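Griturwood 質問広場 > 開発ツール > バージョン管理

文字列リソースのファイルを書き出すたびに、差分がほぼ全行になってしまいます

投稿者:Jolene Ruddock
タグ:git、差分、ローカライズ、改行コード、JSON

デスクトップ向けの小さなメモアプリを2人で作っています。私がコードを書き、もう1人が画面のデザインと文言を担当しています。画面に出す文言は全部 strings.json という1つのファイルにまとめてあり、対応言語は5つ、行数は3000行ほどになりました。

文言の編集には Drerkuvham というリソース編集ツールを使っています。表形式で言語ごとの文言を並べて直せるので、コードを触らない人でも扱いやすく、その点では満足しています。困っているのは書き出しのときです。

デザイン担当がボタンの文言を1つ直して書き出すと、git の差分ではファイルのほとんどの行が変更扱いになります。プルリクエストを開いても赤と緑の行が延々と続くだけで、どの文言が変わったのか目で追えません。先月までは「ボタンの文言を直しました」というコミットメッセージを信じてそのまま取り込んでいました。ところが3月のリリースの直前に、フランス語の警告文が古いものに戻っているのをテスト中に見つけました。履歴をたどったところ、別の箇所を直したコミットに紛れて巻き戻っていたようです。

わかっていることを書きます。

・私は Linux、デザイン担当は Windows で作業しています。
・Drerkuvham の書き出し画面には「整形する」という項目がありますが、入れても切っても差分は大きいままです。
・git diff -w を使うと差分はかなり減ります。ただしゼロ近くにはならず、行が移動したように見える箇所がたくさん残ります。
・私の環境で書き出したときと、デザイン担当の環境で書き出したときで、キーの並びが違っているように見えます。
・é のような文字が \u00e9 になっている版と、そのままの文字で入っている版が履歴に混ざっています。
・.gitattributes は置いていません。

知りたいのは次のことです。

まず、このような差分を、文言の変更だけが見える形にする一般的な方法はありますか。それから、すでに汚れてしまった履歴はどう扱うのがよいでしょうか。履歴を書き換えるのは避けたいです。公開リポジトリで、手元に複製を持っている人がいます。

差分表示ソフトを有料のものに替えれば済む話なのかどうかも教えてください。デザイン担当はコマンドラインを使いません。できれば今の作業手順を大きく変えずに済む方法が助かります。

追記:ファイルの一部を載せてほしいというコメントがあったので貼ります。実際のものを短くしています。

{
 "menu.file.save": {
 "ja": "保存",
 "en": "Save",
 "fr": "Enregistrer"
 },
 "alert.unsaved": {
 "ja": "変更が保存されていません",
 "en": "You have unsaved changes"
 }
}

alert.unsaved に fr が無いのは、未翻訳の場合はキーごと省かれるためです。

追記その2:ブランチは main と、リリース準備用のものが1本あります。文言の修正はどちらにも入ることがあります。

コメント

kasa_build:書き出し前後のファイルに file コマンドをかけた結果を教えてもらえますか。

Jolene Ruddock:私のほうは「UTF-8 text」と出ます。デザイン担当から受け取ったものは「UTF-8 (with BOM) text, with CRLF line terminators」と出ました。

kasa_build:では少なくとも改行と BOM は混ざっていますね。下に回答を書きます。

回答3件

水曜の配線

差分表示ソフトを替えましょう。空白や改行の違いを無視する設定がたいてい付いています。うちの職場では有料のものを入れてから、この手の話は聞かなくなりました。設定画面で「空白を無視」に印を付けるだけです。

コメント

Jolene Ruddock:ありがとうございます。キーの並び順の違いも無視してくれるのでしょうか。

水曜の配線:並び順は試したことがないのでわかりません。うちのファイルは並びが変わらないので。

kasa_build:表示で隠すだけだと、リポジトリに入る中身は混ざったままです。マージの衝突も減りません。

kasa_build

混ざっている原因を1つずつ分けて片付けるのがよいと思います。お書きの内容から見ると、次のものが重なっています。

・改行コード(LF と CRLF)
・BOM の有無
・字下げや空白
・非 ASCII 文字をエスケープするかどうか
・キーの並び順

git diff -w で消えるのは空白と改行の違いまでです。並び順とエスケープは残ります。「かなり減るがゼロ近くにならない」という症状と合います。

方針としては、リポジトリに入るファイルの形を1つに決め、誰がどの環境で書き出しても、コミット前に必ずその形に直すようにします。Drerkuvham の設定で揃えようとするのはやめておいたほうがいいです。私も以前の仕事で使っていましたが、書き出しの設定は利用者ごとに保存されるので、片方が設定を変えるとまた崩れました。版によって違うかもしれません。

形を決める

決めごとは文書に書いて、リポジトリの README か CONTRIBUTING に置いてください。私なら次のようにします。

文字コードは UTF-8、BOM なし
改行は LF
字下げは空白2つ
非 ASCII 文字はそのまま書く
キーは文字コード順に並べる
ファイルの末尾に改行を1つ置く

並び順だけは好みが分かれるところです。画面の順に並べたいという人もいますが、機械で再現できない並びは必ず崩れます。キーに menu. や alert. という接頭辞が付いているので、文字コード順でも同じ画面のものは固まって並びます。今の命名ならそれで困らないはずです。

整形スクリプト

Python が入っていれば標準の機能だけで足ります。tools/format_strings.py という名前で置くとします。

import json
import sys

path = sys.argv[1]

with open(path, encoding="utf-8-sig") as f:
 data = json.load(f)

with open(path, "w", encoding="utf-8", newline="\n") as f:
 json.dump(data, f, ensure_ascii=False, indent=2, sort_keys=True)
 f.write("\n")

読み込み側の utf-8-sig は、BOM があれば取り除き、なければそのまま読みます。書き出し側は utf-8 にして BOM を付けません。newline="\n" を書いておかないと、Windows では改行が CRLF に変換されます。ここは忘れやすいです。

ensure_ascii=False は、\u00e9 と é の混在を é のほうに揃えるためのものです。

1つ気を付けてほしいのは、同じキーが2回出てくるファイルです。json.load は黙って後のほうを採ります。手で編集した履歴があるなら、最初に重複を調べてください。object_pairs_hook を使えば検出できます。

def check(pairs):
 seen = set()
 for k, v in pairs:
 if k in seen:
 raise ValueError("重複キー: " + k)
 seen.add(k)
 return dict(pairs)

これを json.load(f, object_pairs_hook=check) として渡します。フランス語の文言が巻き戻っていた件は、重複キーが原因だった可能性もあります。断定はできませんが、調べる価値はあります。

.gitattributes

リポジトリの一番上に .gitattributes を作り、次の行を書きます。

strings.json text eol=lf

これで作業ツリー側もリポジトリ側も LF になります。既存のファイルには自動では反映されないので、一度だけ次を実行してください。

git add --renormalize .
git status

strings.json 以外のファイルは対象に入れていないので、status に出てくるのは strings.json だけのはずです。ほかのファイルも出てきたら、別の設定が効いていないか git ls-files --eol で確認してください。

整形だけのコミットを1つ作る

スクリプトをかけた結果は、文言の変更を一切混ぜずに単独でコミットします。このコミットの差分は大きくなりますが、それは仕方ありません。中身が変わっていないことは、整形前と整形後を両方 json.load で読み、== で比べれば確かめられます。Python の辞書の比較は順序を見ないので、ちょうどよいです。

その日は作業を止めてもらってください。リリース準備用のブランチがあるとのことなので、両方のブランチで同じスクリプトをかけます。片方だけにかけると、次にマージするときに全行が衝突します。

順序はこうです。

1. リリース準備用のブランチを main にマージして、未マージの文言の変更をなくす
2. main で整形のコミットを作る
3. リリース準備用のブランチにも main を取り込む
4. デザイン担当に最新を取得してもらい、Drerkuvham で開き直してもらう

4を飛ばすと、古い内容を開いたままの画面から書き出されて、文言が巻き戻ります。個人的には、フランス語の件はこれが一番疑わしいと思っています。

blame の対策

整形コミットのせいで git blame が全部そのコミットを指すようになります。履歴を書き換えずに避けるには、.git-blame-ignore-revs というファイルに整形コミットのハッシュを書いておき、各自の環境で次を一度だけ実行します。

git config blame.ignoreRevsFile .git-blame-ignore-revs

ただし並び順が変わった行までは追いきれないことがあります。完全ではないものとして使ってください。過去の汚れたコミットについては、私なら触りません。

自動で確かめる

デザイン担当がコマンドラインを使わないなら、手元のフックに頼るのは難しいです。フックは各自の環境に入れてもらう必要があり、入っていない人がいると意味がありません。

CI を使っているなら、プルリクエストのたびに整形スクリプトをかけ、差分が出たら失敗にします。

python tools/format_strings.py strings.json
git diff --exit-code -- strings.json

失敗にするだけだと、デザイン担当は自分では直せずに困ります。CI に整形結果をコミットさせるか、あなたが取り込み前に手元で整形するかのどちらかになります。2人なら後者で足りると思います。人数が増えてから前者に移っても遅くありません。

過去の差分を読みたいとき

古いコミットの間で文言が何か変わったのかを調べたいときは、textconv が使えます。ファイルは変更せず、差分を表示するときだけ整形した内容で比べる仕組みです。

.gitattributes に追記します。

strings.json text eol=lf diff=strings

整形結果を標準出力に出すだけのスクリプトを別に用意し、設定に登録します。

git config diff.strings.textconv "python tools/print_strings.py"

すると git diff や git log -p が、過去のコミットも含めて整形後の内容で表示されるようになります。フランス語の警告文がどのコミットで戻ったのかも、これで絞り込めます。キーがわかっているなら、git log -p の出力をページャで検索すれば見つかるでしょう。

print_strings.py のほうは、先ほどのスクリプトの書き出し先を sys.stdout に変えたものでかまいません。Windows でも使うなら、sys.stdout.reconfigure(encoding="utf-8", newline="\n") を最初に入れてください。

textconv は表示専用です。この表示から作ったパッチは適用できません。また、ウェブ上のプルリクエスト画面には効きません。

コメント

Jolene Ruddock:詳しくありがとうございます。重複キーを調べたところ、2か所見つかりました。どちらも alert. で始まるもので、片方が問題のフランス語の警告文でした。

kasa_build:ではそれが原因の可能性が高いですね。どちらを残すかはデザイン担当と確認してから整形してください。整形してしまうと前のほうが消えます。

Jolene Ruddock:確認して、新しい文言を残しました。textconv で履歴を見たところ、重複が入ったのは私が手でマージの衝突を解決したコミットでした。ツールのせいだと思っていたので、デザイン担当に謝りました。

みどりの折れ線:横からすみません。sort_keys=True だと、内側の言語コードも en、fr、ja の順になりますよね。うちは ja を先頭に置きたいのですが。

kasa_build:そうなります。内側だけ順序を決めたければ、言語コードの並びをリストで持っておいて、内側の辞書をその順に作り直してから書き出してください。外側は sorted(data) で回せばよいです。sort_keys は外します。

Jolene Ruddock:CI は使っていないので、当面は私が手元で整形します。金曜の夕方に作業を止めてもらって実施する予定です。

みどりの折れ線

kasa_build さんの方法で解決すると思いますが、ファイルの分け方について補足します。

3000行を1つのファイルで持つのは、整形を揃えた後でも少しつらいです。うちは Uststead という在庫管理の社内ソフトを保守していて、以前は同じように1つのファイルに全言語を入れていました。今は言語ごとにファイルを分けています。

strings/ja.json
strings/en.json
strings/fr.json

中身はキーと文言だけの平らな形です。

{
 "alert.unsaved": "変更が保存されていません",
 "menu.file.save": "保存"
}

分けてよかった点を挙げると、プルリクエストの一覧でどの言語が変わったのかがファイル名でわかります。英語だけ直すつもりが ja.json も変わっていれば、開く前に気付きます。1つのファイルのときは、これが全然わかりませんでした。翻訳を外に出すときも、その言語のファイルだけ渡せば済みます。

悪くなった点もあります。新しいキーを追加するときに全部のファイルを触ることになり、追加漏れが起きます。うちでは ja.json を基準にして、ほかの言語に足りないキーを一覧にするスクリプトを作りました。集合の引き算だけなので短いです。

missing = set(ja) - set(fr)
extra = set(fr) - set(ja)

extra のほうも見ておくと、消し忘れたキーが見つかります。

もう1つの悪い点は、ツールの対応です。Drerkuvham が言語別のファイルを読み書きできるかどうか、私は使っていないので知りません。できない場合は、リポジトリには言語別で置き、編集するときだけ1つにまとめるスクリプトを挟むことになります。手順が1つ増えるので、コマンドラインを使わない人がいるなら勧めません。その場合は今のまま1ファイルで、整形だけ揃えるのがよいと思います。

文言の長さも、ついでに調べておくと役に立ちます。整形スクリプトを通す仕組みができたなら、同じところで長さも見られます。うちはボタンの文言を32文字までと決めていて、超えたものがあると警告を出します。ドイツ語を足したときに設定画面のボタンがはみ出したことがあり、それから入れました。button. で始まるキーだけを対象にしています。

for key, text in sorted(data.items()):
 if key.startswith("button.") and len(text) > 32:
 print("長すぎます:", key, len(text))

文字数と画面上の幅は一致しませんから、目安にしかなりません。日本語だと32文字は長すぎるので、言語ごとに上限を変えてもいいです。うちは面倒でやっていません。

プレースホルダの食い違いも機械で見つけられます。{name} のような差し込み箇所が ja にあって fr に無い、というのは目で見るとまず見落とします。正規表現で {…} を抜き出して、言語の間で集合を比べるだけです。ただ、複数形の書き方が入っている文言では誤検出が出ました。そういうキーは除外リストに入れています。

差分表示ソフトについては、水曜の配線さんの回答に少し近い意見です。レビューする人が楽になるなら入れてもいいと思います。行の中のどの文字が変わったかを色で示してくれるものは、文言の確認に向いています。助詞が1つ変わっただけのときなど、行単位の表示では見つけにくいです。買わなくても、git diff --word-diff である程度は代わりになります。日本語は単語の区切りに空白がないので、次のようにして1文字ずつ比べるとよいです。

git diff --word-diff=color --word-diff-regex=.

環境によっては文字がバイト単位で割れて化けることがあります。その場合はロケールの設定を UTF-8 にしてから試してください。

デザイン担当の方には、書き出す前に最新を取得してもらう、という点だけお願いしておけば十分ではないでしょうか。うちは Hinds という作業メモのテンプレートに、その1行を太字で入れてあります。

コメント

Jolene Ruddock:長さの確認はすぐに入れられそうです。プレースホルダのほうも試したら、スペイン語で1件見つかりました。{count} が {cuenta} に訳されていました。

みどりの折れ線:それはよくあります。うちも最初に回したときに出ました。

kasa_build:ファイル分割は、整形を揃えてしばらく運用してからのほうがいいです。同時にやると、うまくいかなかったときにどちらのせいかわからなくなります。

Jolene Ruddock:そうします。まずは1ファイルのまま進めます。

Jolene Ruddock:その後の報告です。整形のコミットを入れた後、デザイン担当に文言を1つだけ直して書き出してもらい、私がスクリプトをかけてから差分を見ました。変わったのは1行だけでした。リリース準備用のブランチへの取り込みでも衝突は出ていません。kasa_build さんの回答を解決済みにします。

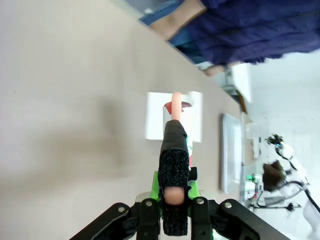 机に置いた白いシートと黒いグリッパー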